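Slow Miles, Heavy Carries: A Strength Coach on Grip, Patience and the Long Way Around

April 13, 2024

The coach who runs the morning groups at Cistell, a small strength gym on the edge of Skirkthorpe, would rather I left the name out of this. "Write about the carries," the coach told me, pouring a second cup of tea before I had gotten anywhere near the bottom of my first. So I will write about the carries, although we did wander off a good many times along the way, and I enjoyed every detour.

The loaded carry is about as plain as exercise gets. You pick up something heavy and you walk with it. At Cistell everyone does it, from the teenagers on the rugby squad to the retired folks who come in before the school run gets going, and they do it at the end of every session, when most of us would already be looking for our car keys.

"People think their legs will give out, or their back," the coach said. "It's the hands, almost always. I had a fellow who could pull 200 kilos off the floor with straps on, lovely lifter, and he couldn't walk 30 meters with a pair of 80s. He was so annoyed! He came back the next day just to do it again."

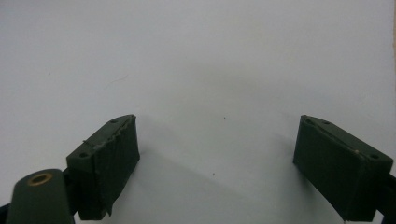

Two dark green gripper fingers, open, against a plain white surface.

I asked whether that meant buying one of those spring-loaded squeezers and keeping it by the television. The coach laughed, kindly, and said there was no harm in it, but that squeezing is only one part of the job. Holding on while the rest of you is moving is another matter, and so is pinching something flat, like a plate, with the thumb doing its fair share.

"I tell them to forget about their forearms and think about standing tall. Ribs down, short steps, breathe. If you can't breathe with it, it's too heavy, put it down and pick up the next one along. I say that maybe 900 times a year and I'll go on saying it."

The coach came to all this by way of an injury, a shoulder that went wrong one June during a Nokier league meet and took its sweet time about coming right. Pressing was out. Pulling was out, too, for a while. What was left was walking with a light kettlebell hanging at one side, up and down the parking lot, feeling (in the coach's words) "like a person who'd lost a suitcase and found somebody else's."

But the weights crept up, and by the time the shoulder was ready for the bar again, other things had gotten better on the quiet. The deadlift felt steadier. Stairs were easier. A grumbling hip had stopped grumbling, though the coach is careful not to promise anyone the same. "That was me. I don't know what it'll do for your hip. See somebody about your hip."

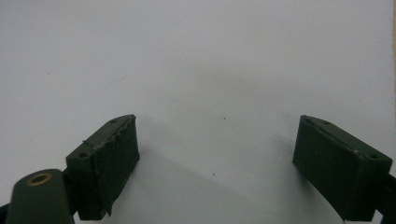
We talked for a good while about how to fit carries into a week that is already full. The answer at Cistell is to start with two short sessions, one with a weight in each hand and one with a single weight, switching sides at the turn. Beginners walk the length of the room and rest until they feel like going again. There is no clock. When the last trip looks as tidy as the first, the weight goes up a little, and if it looks ragged, it stays where it is for another week.

Chalk is fine. Straps stay in the bag. The coach has a soft spot for the thick-handled Lodhi dumbbells in the corner, which most members dislike, and brings them out on Fridays to a chorus of groans.

"They complain, and then they're the ones asking if they can have another go," the coach said. "I like that. You don't need to be gifted to carry something across a room. You just have to be willing to be a bit bored and a bit uncomfortable, and then you get to have a biscuit."

There were biscuits, as it happens, in a tin on top of the filing cabinet. I had two, and then I was handed a pair of kettlebells and sent off toward the far wall. I made it there. Coming back, I had to put them down once.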